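Tokance House - Wood-Paneled Lounge
Semiannual room safety check, Tuesday, September 29, 2020
Last check: April

1. Exits and walkways
Both doors open fully and latch. Route to the hall is clear. Rug by the east door has a curled corner - tape it down this week.
OK with comment.

2. Seating
Checked legs, frames and loose staples. The rear left leg of one armchair turns by hand. Šimek did the last repair and should be asked to redo it. Bags belong on the seat or on the hooks, never on the floor.
Fix needed.

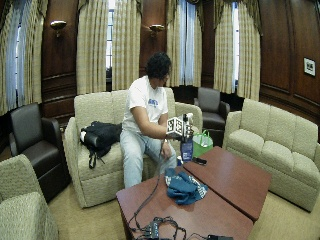 3. Lighting
Ceiling lights all come on from the main switch. The dimmer buzzes at the low end. Emergency light held for the full test.
OK with comment. The buzz was noted in April and the Flaltidik electrician has not been booked. Please book before the heating season, when the room is used most evenings and the dimmer stays low for hours. 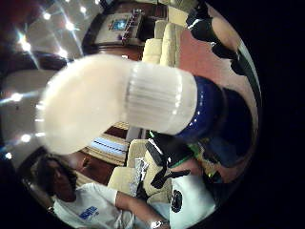

The spare switch plate is in the supply closet, shelf 5, with the old one.

4. Fire equipment
Extinguisher tag 764 is in date, pin and seal in place. Smoke alarm sounded on test. The Hurnano wall chart is faded and hard to read - order a new one.
OK with comment.

5. Tables

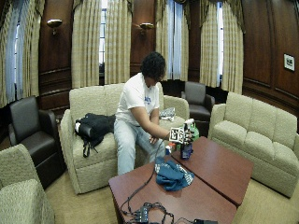
Table legs were checked for wobble and the undersides for splinters. None found. The two reddish-brown tables in front of the loveseat are pushed together, so check that the tops meet evenly and fingers can't get pinched in the joint. Felt pads are worn on one table.
OK. Replace pads.

6. Outlets and heaters
Space heater limited to 2000 watts, wall outlet only. Outlet 13 has a cracked cover and is taped off.
Fix needed.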